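Proviant für lange Autofahrten vorbereiten

23. Dezember 2022, von der Redaktion Zerkero
Lesezeit: 7 Minuten

Unsere Strecke zu den Verwandten ist 569 Kilometer lang, und wir fahren sie zweimal im Jahr, im Mai und über die Feiertage. Früher haben wir unterwegs gekauft, was die Raststätte hergab. Inzwischen nehmen wir alles mit. Die Anleitung beschreibt, wie wir planen, was wir am Vorabend machen und was erst am Morgen an die Reihe kommt. Gerechnet ist sie für vier Personen und einen Reisetag mit zwei längeren Pausen. Wer allein fährt, viertelt die Mengen und lässt die Kühlbox meistens weg.

Zuerst die Pausen festlegen

Vor dem Einkauf steht der Zeitplan. Notieren Sie die Abfahrt, die geplante Ankunft und dazwischen zwei Pausen von mindestens zwanzig Minuten. Bei einer Abfahrt um sieben Uhr liegt die erste gegen halb zehn und die zweite gegen eins. Damit steht auch fest, was gebraucht wird: ein zweites Frühstück, ein Mittagessen und etwas Kleines für dazwischen.

Das Mittagessen darf ruhig einfach sein. Im Sitzen verbraucht der Körper wenig, und eine schwere Mahlzeit macht müde. Für den Fahrer gilt das besonders. Wir packen pro Erwachsenem zwei belegte Brote ein, pro Kind eines bis anderthalb, dazu Gemüse und ein Stück Obst. Ein Liter Wasser pro Person kommt dazu, im Sommer anderthalb.

Planen Sie eine Reserve für Stau ein. Sie soll ungekühlt haltbar sein und am besten so unspektakulär, dass niemand vorzeitig darangeht. Bei uns sind das Knäckebrot, Nüsse und eine Packung Reiswaffeln. Mit kleinen Kindern im Auto lassen Sie die Nüsse weg, sie können sich daran verschlucken.

Was sich eignet und was nicht

Brot mit fester Krume hält Belag besser aus als weiches Toastbrot. Gut sind Roggenmischbrot, Vollkornbrot und Bauernbrot vom Vortag. Brötchen schmecken am ersten Halt noch gut, mittags sind sie zäh. Wenn die Familie auf Toast besteht, rösten Sie ihn leicht an und lassen ihn auf einem Gitter ganz auskühlen, bevor er belegt wird.

Als Belag nehmen wir Schnittkäse, gekochten Schinken, Frischkäse, Linsenaufstrich oder Hummus. Hartgekochte Eier sind praktisch, riechen im geschlossenen Wagen aber stark und gehören in die Pause draußen. Auf rohes Hackfleisch, rohen Fisch und selbst gerührte Mayonnaise verzichten Sie unterwegs ganz. Salami verträgt Wärme besser als Kochschinken, macht allerdings durstig.

Tomaten und Gurken weichen das Brot durch. Es gibt zwei Wege, damit umzugehen. Entweder kommt das Gemüse in eine eigene Dose und wird erst auf dem Rastplatz aufgelegt, oder Sie entkernen es, tupfen die Scheiben trocken und legen ein Salatblatt darunter. Der erste Weg macht weniger Arbeit.

Bei Obst sind Äpfel, feste Birnen und Mandarinen problemlos. Mandarinen lassen sich auch ohne Messer und Brett essen, im Dezember sind sie bei uns gesetzt. Bananen reisen obenauf und werden als Erstes gegessen. Trauben zupfen Sie zu Hause ab. Für Kleinkinder werden sie längs geviertelt.

Schokolade fährt nur im Winter mit, und auch dann nicht im Fußraum vor der Heizung.

Der Vorabend

Beginnen Sie mit den Kühlakkus. Sie brauchen im Gefrierfach je nach Größe zwölf Stunden oder mehr, wer erst um neun Uhr abends daran denkt, hat morgens halb gefrorene Akkus. Alternativ füllen Sie kleine PET-Flaschen zu vier Fünfteln mit Wasser und frieren sie liegend ein. Am Nachmittag ergeben sie noch kaltes Trinkwasser.

Danach wird das Gemüse vorbereitet. Möhren schälen und in Stifte schneiden, Kohlrabi ebenso, Paprika in breite Streifen. Alles waschen und gründlich abtrocknen. Legen Sie ein gefaltetes Stück Küchenpapier auf den Boden der Dose, es nimmt die restliche Feuchtigkeit auf. Möhrenstifte bleiben so bis zum nächsten Nachmittag knackig.

Nun die Brote. Man kann sie abends fertig machen, wenn man sich an die Reihenfolge hält. Butter oder Frischkäse wird bis an den Rand gestrichen, auf beide Scheiben. Die Fettschicht hält Feuchtigkeit von der Krume fern. Darauf kommt der Käse oder die Wurst, dann die zweite Scheibe. Drücken Sie das Brot mit der flachen Hand leicht an und schneiden Sie es erst danach durch, mit einem Sägemesser und ohne viel Druck. Dann einpacken und sofort in den Kühlschrank.

Beschriften lohnt sich, sobald mehr als zwei Sorten im Spiel sind. Ein Streifen Malerkrepp und ein Bleistift genügen. Wir schreiben die Sorte darauf und eine 1 oder 2 für die Pause. Das klingt pedantisch, erspart aber das Aufmachen und Wiederzumachen auf dem Rastplatz.
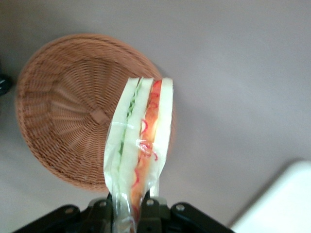 Kann man belegte Brote schon zwei Tage vorher machen?

Besser ist es, sie frühestens am Vorabend zu belegen. Wenn es früher sein muss, frieren Sie sie mit Butter und Schnittkäse ein und lassen sie über Nacht im Kühlschrank auftauen. Salat, Gurke und Ei kommen erst nach dem Auftauen dazu.

Verpackungen im Vergleich

Butterbrotpapier ist für trocken belegte Brote ausreichend. Es lässt etwas Luft durch, die Kruste bleibt fester, dafür trocknet die Schnittfläche nach einigen Stunden an. Frischhaltefolie schließt dicht und hält das Brot zusammen, auch wenn viel Belag darin ist. Die Kruste wird darin allerdings weich. Bienenwachstücher liegen irgendwo dazwischen. Sie sollten nicht mit rohem Fleisch in Berührung kommen und dürfen nur kalt abgewaschen werden.

Dosen schützen am besten gegen Druck, brauchen aber Platz, der auf der Rückfahrt leer mitfährt. Wir nehmen zwei flache Dosen für das Gemüse und eine höhere für Eier und Käsewürfel. Alles andere wird gewickelt. Flache Dosen lassen sich in der Kühlbox gut stapeln, und man kommt an die unterste heran, ohne den ganzen Inhalt auszuräumen.

Alufolie verwenden wir nicht mehr. Säure und Salz greifen sie an, und bei Tomaten, eingelegten Gurken oder Schafskäse ist beides vorhanden.

Die Kühlbox packen

Stellen Sie die Box am Abend vorher in einen kühlen Raum, mit offenem Deckel. Eine Box, die im warmen Flur stand, verbraucht einen guten Teil der Kälte dafür, selbst kalt zu werden. Am Morgen kommt eine Lage Akkus auf den Boden, darauf die schweren Dosen und darüber die Brote. Kalte Luft sinkt nach unten, deshalb gehört mindestens ein Akku obenauf. Lücken füllen Sie mit einem Geschirrtuch, das Sie später als Tischdecke oder zum Händeabtrocknen benutzen.

Gepackt wird rückwärts: Was mittags gegessen wird, liegt unten, das zweite Frühstück oben. Die Box bleibt zwischen den Pausen zu. Getränke für unterwegs gehören in eine eigene Tasche, sonst wird der Deckel alle zwanzig Minuten geöffnet.

Eine passive Box reicht für einen Reisetag aus. Elektrische Modelle für den Zigarettenanzünder kühlen während der Fahrt nach, manche ziehen aber auch bei abgestelltem Motor Strom. Sehen Sie in der Anleitung nach, bevor Sie lange Pause machen. In jedem Fall steht die Box im Schatten, am besten im Kofferraum, gegen Verrutschen gesichert und von anderem Gepäck frei genug, dass man ohne Umräumen herankommt.

Im Winter ist Kühlung weniger dringend, als viele meinen. Der Innenraum hat allerdings auch im Dezember zwanzig Grad und mehr. Kochschinken und Frischkäse gehören also auch dann in die Box, wenn draußen Schnee liegt.

Am Morgen

Für den Morgen sollte wenig übrig bleiben. Bei uns sind es fünf Handgriffe:

Thermoskannen mit kochendem Wasser vorwärmen, ausleeren, dann Tee oder Kaffee einfüllen
Akkus und Dosen in die Box
Brote darauf, oberen Akku auflegen, Deckel zu
Bananen und Mandarinen in die Stofftasche
Trinkflaschen füllen

Die Liste hängt bei uns an der Innenseite der Kühlschranktür, dort sieht man sie beim Ausräumen. Die Thermoskanne mit dem Tee bleibt ungesüßt, Zucker reist extra. Milch füllen wir in ein kleines Schraubglas und stellen es in die Box.

In die Stofftasche gehören außerdem Servietten, ein feuchtes Tuch in einem Gefrierbeutel, ein kleines Messer mit Klingenschutz, ein Brettchen und zwei Müllbeutel. Der zweite Müllbeutel ist für den Fall, dass jemandem schlecht wird.

Essen während der Fahrt

Der Fahrer isst in der Pause. Für alle anderen gilt: kleine Stücke, wenig Krümel und nichts, das tropft. Apfelschnitze, Möhrenstifte und Käsewürfel funktionieren gut. Joghurt aus dem Becher funktioniert auf der Autobahn leidlich und auf Landstraßen gar nicht. Wer zu Reiseübelkeit neigt, isst lieber öfter ein wenig trockenes Brot oder Zwieback und meidet Fettes. Ein leerer Magen macht es meist schlimmer.

Kinder fragen erfahrungsgemäß kurz nach der Abfahrt zum ersten Mal nach Essen. Wir geben jedem eine kleine Dose mit Möhren und Reiswaffeln auf den Sitz, die Einteilung ist dann ihre Sache. Nachgefüllt wird erst in der Pause.

In der Pause selbst setzen wir uns, wenn das Wetter es zulässt, nach draußen. Im Winter wird im Stehen Tee getrunken und im Auto gegessen, bei kurz geöffneten Türen gegen die beschlagenen Scheiben.

Nach der Ankunft

Räumen Sie die Box gleich aus. Was durchgehend kalt geblieben ist, kommt in den Kühlschrank und wird am selben Abend gegessen. Brote mit Wurst oder Ei, die mehrere Stunden warm gelegen haben, werfen Sie weg. Knäckebrot und Nüsse bleiben für die Rückfahrt in der Tasche.

Die Box wird mit warmem Wasser und etwas Spülmittel ausgewischt und offen getrocknet. Gegen Geruch hilft eine Schale mit Natron, die über Nacht darin steht. Die Akkus kommen sofort ins Gefrierfach der Gastgeber, sofern dort an Weihnachten noch Platz ist.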